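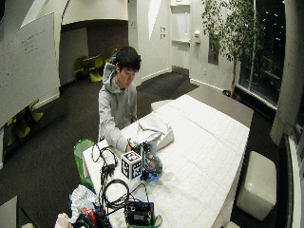 Anexo 1: a mesa comprida com a toalha posta e os cabos pretos do lado de cá.

Pedido de apoio: toalha de mesa Nukura que foge do sítio e vincos que não saem
Estado: resolvido
Aberto em: 12 de agosto de 2026
Loja: Grallier, apoio ao cliente

Olá a todos! Espero que seja este o sítio certo, o formulário só tinha "Entrega", "Devolução" e "Outro", e eu fui para o "Outro" cheio de esperança.

Comprei-vos em abril a toalha Nukura grande, a clara com a quadrícula amarela muito fininha, para pôr na mesa comprida onde dobramos e ensacamos roupa. A mesa é cinzenta escura e, sem toalha, qualquer peça branca sai de lá com ar de quem andou a limpar o pó (não sei se é a tinta do tampo ou se somos nós que limpamos mal, admito as duas hipóteses). Com a toalha ficou outra coisa. Vê-se o que se está a dobrar, vê-se o que ficou esquecido, e toda a gente gostou dela logo no primeiro dia.

O problema é que ela anda. Devagarinho, mas anda! De manhã ponho-a direita, com a mesma folga dos dois lados, e à hora do almoço já há uma faixa de tampo à mostra do lado da parede e pano a mais pendurado do outro. Puxo para lá, alguém se encosta para chegar a uma peça, e volta tudo ao mesmo. Os cabos também não ajudam, que ficam em cima do pano às voltas e, quando se puxa por um, vai a toalha atrás.

A segunda queixa são os vincos. Vinha dobrada na embalagem, até aí normal, mas ficou com uma ruga comprida na diagonal que eu não consigo tirar de maneira nenhuma. Para jantar não me fazia diferença. Para dobrar faz, porque se assenta uma camisa em cima da ruga e a dobra sai torta, e depois não entra bem no saco.

O que já experimentei, por ordem:

Molas de toalha, daquelas de metal. Não abrem o suficiente para a espessura do tampo. Saltou uma e ainda não a encontrei.

Fita-cola de dupla face nos cantos. Aguentou a manhã toda, e depois descolou e deixou uma goma no tampo que me levou mais tempo a limpar do que a toalha me tinha poupado. Não repito.

Passar a ferro pelo direito, temperatura média. A ruga ficou mais suave e voltou no dia seguinte.

Lavar a 30, secar estendida. Fez 2 lavagens assim. Pareceu-me que encolheu um nadinha, mas não a medi antes, portanto não juro.

Livros em cima dos cantos. Funciona lindamente até se precisar dos cantos.

Pus-me também a pensar se o defeito não seria da mesa. É uma Kemppainen já com uns anos, tampo liso, liso, liso, daqueles em que uma folha de papel desliza sozinha se houver corrente de ar. Experimentei lá um lençol velho de algodão e também escorregou, mas menos.

Perguntas, então: há alguma base antiderrapante que recomendem para este tamanho? Posso passar a toalha com vapor sem estragar a quadrícula? E se for mesmo defeito do tecido, ainda vou a tempo de trocar?

Obrigado desde já, e desculpem o testamento!

Atualização, no mesmo dia à tarde

Esqueci-me de dizer como a mesa é usada, e se calhar interessa. Trabalha-se de pé ao lado dela, peça dobrada à frente, saco azul numa mão e a outra a segurar, e é nessa altura que o pano é puxado, sempre para o mesmo lado. Mudei a pilha de roupa por dobrar para a outra ponta, a ver se o peso segurava alguma coisa. Segurou essa ponta. A outra continuou a passear — pelo menos agora sei que o peso faz diferença. Junto mais uma fotografia, com a ruga à direita da peça dobrada e a faixa de tampo lá para trás.
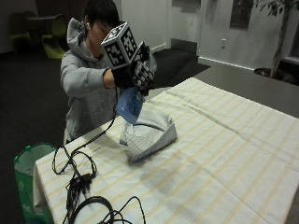 Nelli Vainio: Olá, e obrigada por ter escrito com tanto pormenor, poupou-me metade das perguntas. A toalha Nukura é uma mistura de algodão com acabamento, e o avesso é bastante liso, por isso num tampo como o seu escorrega. Não é defeito. Aconselho uma base de feltro ou de borracha em malha aberta, cortada um palmo mais curta do que o tampo a toda a volta. Quanto à ruga, vapor sim, mas pelo avesso e com a toalha ainda húmida da lavagem. Não use a temperatura máxima, o acabamento pode ficar com brilho. Se depois disso a ruga continuar igual, trocamos. Consegue dizer-me se a toalha lhe chegou com a dobra a direito ou já enviesada?

Olá Nelli! Enviesada, sim, agora que fala nisso. Lembro-me de abrir a embalagem e achar que a tinham dobrado à pressa. Não liguei na altura.

Vou tentar o vapor pelo avesso. Eu andava a passá-la seca e pelo direito, ou seja, tudo ao contrário. A malha de borracha encomendo na loja de Urilberg, que vendem a metro e cortam na hora (custou-me 18 euros o que preciso, já telefonei a perguntar e deixei pago).

Nelli Vainio: Perfeito. Deixo o pedido aberto até me dar notícias. Uma coisa sobre os cabos: se os puder passar por baixo da mesa, ou prender à borda com uma tira de velcro, tira logo uma boa parte dos puxões. A base segura o pano contra o tampo, mas não contra quem o puxa por cima.

Última atualização

Malha posta, toalha lavada e passada a vapor pelo avesso, ainda húmida. A ruga quase desapareceu. Se a procurar contra a luz encontro-a, mas já não se sente com a mão e as camisas dobram direitas. O tampo ficou todo tapado e assim estava ao fim do dia, depois de uma tarde inteira a ensacar.

Os cabos prendi-os com velcro do lado de cá. Os do meio ainda estão por cima, falta-me uma extensão mais comprida para os levar por baixo, e isso já é outra conversa (e outra loja).

Para quem aqui vier parar com o mesmo problema: cortem a malha mais curta do que o tampo, como a Nelli disse. Eu cortei a primeira à justa e a borda enrolava debaixo do pano, fazia um altinho onde os sacos prendiam. Com a tesoura de cozinha resolveu-se.

Pode fechar, Nelli, e obrigado! Não preciso da troca. Se entretanto aparecer a mola de metal, aviso.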